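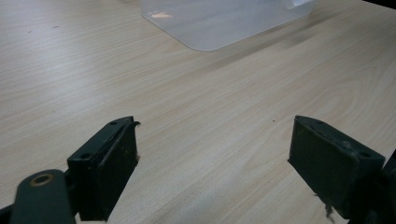
## 3 安装转角拉架

本章适用于 Bemeck 系列地柜的左开和右开转角柜,配 Tenlow 拉架。中文稿修订于 9/6/23。手里的说明书如果把拉架叫作“魔术转角”,那是上一版,请以本章为准。魔术这个说法我们撤掉了,客服部门接到过一些很认真的来电。

转角柜是厨房里最深的一块地方,多数家庭在里面存放一口再也没见过的锅。装好拉架以后,那口锅会自己出来见人。装不好,它会出来一半,然后卡住。下面的步骤主要是为了避免后一种情况。

### 3.1 开始之前

请确认以下几件事已经完成:

- 转角柜箱体已经与相邻柜体连接,并固定在墙上。
- 台面可以已经装好,也可以没装。没装的话,安装者的腰会感谢您。
- 柜体左右方向、前后方向都已调平。看着平不算,要用水平尺。
- 柜内没有穿过水管、燃气管或电线。如果有,请先看 3.9。
- 门板尚未安装。已经装上的,请取下来,靠墙放好,下面垫一块布。

> **注意:** 柜体没有调平时,拉架会自行滑出或自行缩回。有用户来信说厨房闹鬼,我们上门看过,调平脚少拧了几圈。

安装需要两个人。一个人理论上也能完成,Vasić 的装配车间里有一位同事就是这样做的,他用膝盖、额头和一只旧花盆顶住了框架。该方法没有写进本手册。

### 3.2 核对零件

零件装在两只纸箱里,大的那只装框架和层篮,小的那只装导轨与五金袋。请先把小箱打开,里面有开孔模板,而开孔模板要先用。

| 编号 | 名称 | 说明 |
|---|---|---|
| A | 底部导轨 | 左右不通用,端部压有字母 |
| B | 主框架 | 出厂时已上好滑轮 |
| C | 摆臂 | 带阻尼,请勿拆解 |
| D | 前层篮 | 较窄,挂在主框架上 |
| E | 后层篮 | 较宽,留在柜内滑动 |
| F | 门板连接件 | 上下相同 |
| G | 开孔模板 | 纸质,请勿折叠 |
| H | 五金袋 | 螺钉、垫片、盖帽 |
| J | 限位块 | 黑色橡胶,很小,爱滚 |

没有 I 号零件。字母 I 与数字 1 太像,Nataša Stojanović 在编写原文时把它跳过去了。每个月仍有人打电话来索要 I 号零件,请不要加入他们。

开孔模板展开后如果有折痕,用手压平即可,不要用熨斗。纸遇热会缩,缩得不多,刚好够让所有孔都偏到一起去。

五金袋里的螺钉分为长、短两种。短螺钉用于柜体底板,长螺钉用于门板连接件。请在动手前把它们分开放。

> **警告:** 切勿将长螺钉用于底板。长螺钉会穿过底板,从下面露出尖端,您会在某次擦地时与它相遇。

### 3.3 需要自备的工具

十字螺丝刀、卷尺、水平尺、铅笔、电钻和与短螺钉相配的钻头。另外推荐 Drillutbridge 定位桥。它是一件跨在柜体前沿上的钻孔辅具,能让钻头垂直向下,不受操作者当天心情的影响。定位桥不在包装内,可以向经销商租借,归还时请把上面的铅笔记号擦掉。

不推荐的工具有:

- 锤子。本章没有任何步骤需要锤子。如果您觉得需要,请回到上一步。
- 冲击钻。板材没有得罪过您。
- 菜刀。虽然您就在厨房里,它也确实离手最近。

### 3.4 确定左右方向

这一步占用的时间最短,做错之后返工的时间最长。

站在转角柜正前方,面对柜门开口。盲区,也就是被相邻柜体挡住的那一部分,在您的右手边,则为**右盲区**;在左手边,则为**左盲区**。铰链在哪一侧与此无关,设计图上怎么叫也与此无关,您的姐夫怎么叫更与此无关。

1. 确认盲区方向,用铅笔写在柜体底板前沿。写“左”或“右”,不要画箭头。箭头在您转过身以后就会改变主意。
2. 取出底部导轨 A,查看端部字母。L 用于左盲区,R 用于右盲区。
3. 字母与底板上的字不符时,请停止安装,联系经销商更换。不要把导轨翻过来用。翻过来以后,它看上去完全合适,直到装上层篮为止。

### 3.5 钻底板定位孔

1. 清理柜内木屑和包装碎片。
2. 将开孔模板 G 平铺在底板上,印字一面朝上。模板分正反面,左盲区用正面,右盲区用背面。
3. 让模板的粗黑边与底板前沿对齐,侧边与开口一侧的侧板靠紧。用胶带贴住四角。
4. 从侧板内壁量到第一条虚线,读数应为 236 mm。这是全章最要紧的尺寸。
5. 读数不符时,先检查卷尺端头的钩子是否抵实,再检查模板是否放反,最后再怀疑柜子。
6. 用铅笔尖在每个圆点中心压出凹痕。
7. 揭去模板,妥善收好。它在 3.8 还要用一次,届时它通常已经跟纸箱一起下楼了。
8. 放上定位桥,对准凹痕,逐个钻孔。钻头上请缠一圈胶带作为深度标记。

> **注意:** 236 mm 是从侧板**内壁**量起的。Vasilis Trajkovski 负责本章的校核,他要求把“内壁”加粗,我们照办了。他还要求再加下划线、加框并印成红色,这几项因排版原因未予采纳。

孔口如有毛刺,用砂纸轻轻带过。钻偏的孔可以用木塞填平后重钻,但两孔靠得太近时木塞咬不住螺钉。遇到这种情况,请将导轨整体向后挪动一个备用孔位,模板上以空心圆标出。备用孔位是为钻偏的人准备的,我们自己也用过。

### 3.6 固定导轨

1. 将导轨 A 放在孔位上,字母端朝外。
2. 拧入前端的短螺钉,先不要拧紧,留出可以晃动的余地。
3. 拧入后端的短螺钉,同样不要拧紧。后端位于柜子深处,建议由两人中胳膊较长的一位完成,另一位负责照明和鼓励。
4. 将水平尺搭在导轨上,检查前后方向。
5. 将所有螺钉拧紧,先前后中。
6. 来回推动滑座。滑座应当从头到尾声音一致。途中变得沉闷,说明导轨下方压着木屑;途中发出尖叫,说明螺钉头没有拧到底,滑座正从上面刮过去。
7. 在导轨末端装入限位块 J。方法是用拇指按进槽口,听到轻响为止。

限位块如果从手中滚走,先看柜脚后面,再看踢脚板下面。实在找不到,经销商处有售,价格不高,但每次都会有人问您是不是又掉了。
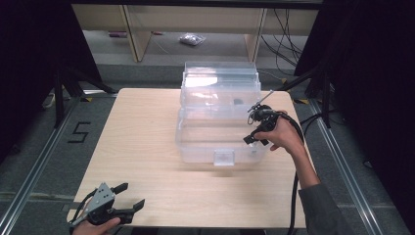

限位块到位之后,导轨部分就不用再动了。休息一下,喝点水,杯子不要放在柜子里。

### 3.7 安装主框架与层篮

主框架 B 分量不轻,并且形状决定了它没有一个好抓的地方。请两人操作,一人托底,一人扶住上缘。商量好由谁喊口令,喊口令的人只能有一个。

1. 收拢框架,让摆臂 C 贴紧框架一侧。摆臂上套有运输用的塑料卡扣,此时**不要**取下。
2. 将框架斜着送入柜口,先进盲区一侧。
3. 把框架底部的滑轮对准滑座,缓缓放低,直到两者咬合。咬合时框架会略微下沉。没有下沉,就是还没有咬合,哪怕看起来很像。
4. 由一人继续扶住框架,另一人拧入滑座两侧的锁紧螺钉。
5. 松手。先松一只,观察片刻,再松另一只。
6. 取下摆臂上的塑料卡扣,并保存好,日后搬家要用。
7. 把后层篮 E 挂入框架内侧的挂钩,先挂后面,再挂前面。
8. 空载拉出并推回三次。

> **小心夹手:** 摆臂回转时,与侧板之间的缝隙会迅速变窄。请握住框架前缘操作,不要握摆臂。握过一次摆臂的人一般不再需要这条提示。

第一次拉动时阻尼会显得过重,里面的油还没有走开。推拉几次后手感恢复正常。仍然很重的,检查第 6 步的卡扣是否取下。我们知道您肯定取了,还是请看一眼。

前层篮 D 暂时不要装。很多人在这里会顺手装上,好让家里人来看看成果。成果可以看,但下一节需要把手伸进前层篮所在的位置,装上之后就伸不进去了。

### 3.8 连接门板

本系列转角柜的门板可以与拉架联动,也可以单独用铰链开合。以下只说明联动安装。选用铰链的,请看第 2 章,并跳过本节。

1. 把门板面朝下放在铺了毯子的平面上。
2. 找出开孔模板 G。
3. 将模板上标有“门”字的一半沿虚线剪下,贴在门板背面,使粗黑边与门板下缘对齐。
4. 按照圆点压出凹痕并钻孔。缠在钻头上的深度胶带请重新调整。门板正面不希望看到您。
5. 用长螺钉将连接件 F 固定在门板背面,上下各一。
6. 把框架拉出一半,抬起门板,将连接件的开口对准框架前柱,由上往下落入。
7. 用手拧上调节旋钮,暂不拧紧。
8. 推回框架,观察门缝。

#### 调整门缝

连接件上有两个调节旋钮。上面的管左右,下面的管高低。每次只转一个,每次只转一点,然后关门看结果。两个旋钮一起转也能得到漂亮的门缝,只是您不会知道是怎么得到的,下次也做不出来。

| 现象 | 处理 |
|---|---|
| 门板整体偏左或偏右 | 调上旋钮 |
| 门板整体偏高或偏低 | 调下旋钮 |
| 上窄下宽或上宽下窄 | 先查柜体水平,再松开上连接件重新定位 |
| 门板关上后又弹开一点 | 检查限位块是否完全按入 |
| 门缝完美,旁边的抽屉看着歪了 | 抽屉以前就是歪的 |

最后一项没有对应的处理办法。门缝调好以后,整排柜子里原本能忍的地方会陆续变得不能忍。建议当天就到此为止,其余的改日再看。

门缝满意后,拧紧旋钮,扣上盖帽,再装前层篮 D。装法与后层篮相同,先后再前,挂钩全部落位时会有连续的轻响。

### 3.9 柜内有管线时

水管沿后墙贴地通过,且高度低于导轨底面的,可以正常安装。其他情况一律先向经销商提供尺寸。需要提供的是管子外缘到侧板内壁、到底板以及到后墙的距离。请量好再打电话。边打电话边钻进柜子里量,声音会很闷,我们听不清楚。

> **危险:** 燃气管不得穿过拉架的活动范围。不得自行移动、弯折或包裹燃气管。请联系有资质的燃气人员,并在其完成之前停止安装。本条没有玩笑。

后墙上有插座的,应由电工移到活动范围以外。不能移动的,不应安装本产品。拉架每天来回走动,电线不会一直躲得开。

### 3.10 首次装载

拉架能承受的重量印在框架前柱的标签上。请以标签为准,标签不要撕。留了残胶也不好看,这一点许多用户在撕过之后都表示认同。

1. 先装后层篮,重物靠近框架中心放。
2. 再装前层篮,放常用的东西。
3. 高瓶放在有围栏的一侧。
4. 缓慢拉出,听一听有没有碰撞声。
5. 推回,确认门板合拢。

锅柄一律朝里。朝外的锅柄在推回时会勾住门框,然后整套拉架停在半路,看起来与导轨故障一模一样。请在报修前先检查锅柄。客服人员会在电话里问到这一点,他们必须问,请不要往心里去。

不要让儿童坐在层篮里滑行。也不要让成年人坐。宠物猫不在我们的控制范围之内,关门之前请往里看一眼。

### 3.11 清洁与保养

用微湿的软布擦拭层篮和框架,随后擦干。导轨用干刷子扫,或者用吸尘器的扁嘴。大米和小扁豆是导轨里最常见的异物,都能吸出来。绿豆有时需要镊子。

导轨出厂时已经润滑,无需再加油。特别是不要加食用油。食用油当天很顺,过些时候会变成胶,再过些时候会变成气味。橄榄油也是食用油,特级初榨的也是。

每年检查一次锁紧螺钉和门板旋钮。有松动的,用手动螺丝刀拧紧即可。

### 3.12 常见问题对照

| 问题 | 可能原因 | 处理 |
|---|---|---|
| 拉到一半停住 | 锅柄勾住;木屑进入导轨 | 转动锅柄;清扫导轨 |
| 推回时有撞击声 | 限位块缺失 | 见 3.6 第 7 步 |
| 自行滑出 | 柜体前倾 | 重新调平柜脚 |
| 后层篮不跟着走 | 前侧挂钩未落位 | 取下重挂 |
| 摆臂刮侧板 | 236 mm 从外壁量起 | 见 3.5,重读加粗的字 |
| 多出一颗短螺钉 | 五金袋内有备用 | 收进抽屉 |
| 多出一颗长螺钉 | 上连接件少装一颗 | 回到 3.8 第 5 步 |

表中没有列出的问题,请联系您购买时的经销商,并准备好框架前柱标签上的编号。标签已撕的,请提供照片和购买凭证。

拆卸时按相反顺序操作:先取下层篮,再卸门板,给摆臂套回塑料卡扣,最后松开滑座锁紧螺钉,由两人将框架斜向取出。塑料卡扣找不到时,可以用布条把摆臂绑牢在框架上,打死结,搬运途中不要解开。

踢脚板的安装见第 4 章。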